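La fruta de Painemal, de la mesa al plato y vuelta

Vaciar el frutero en Painemal es un trámite que en cualquier otra casa dura un minuto. En esta se pone mantel de flores, se saca la fuente blanca ovalada y se discute qué va con qué.

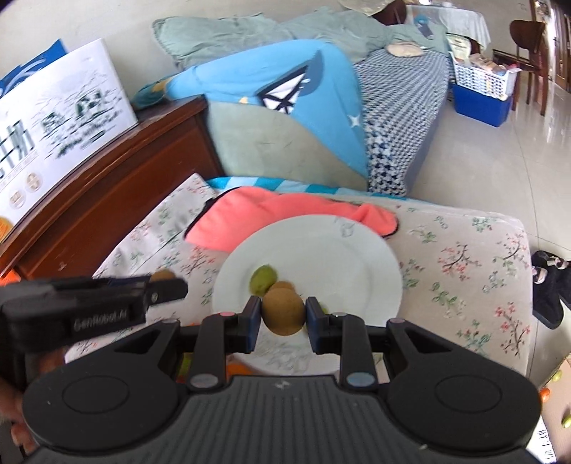
Una fruta redonda entre marrón y amarilla, en el aire sobre la fuente. Debajo, una verde que espera turno con mucha dignidad.

El criterio de orden, como siempre, es ninguno. Hay quien separa por color y hay quien separa por tamaño; los tomates cherry no encajan en ningún bando y acaban metidos en medio, haciéndose pasar por fruta de postre — botánicamente tienen razón, y se les nota.

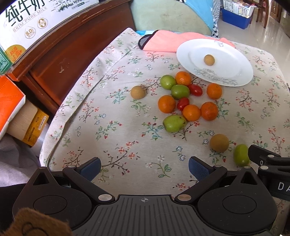 Las naranjas pequeñas mandan por número y los azufaifos se reparten por donde pueden. Con 700 gramos de estos últimos sale una compota decente, si alguien se acuerda de quitarles el hueso. La receta está en la página de abril, junto a las fotos de la despensa de Rullthorpe.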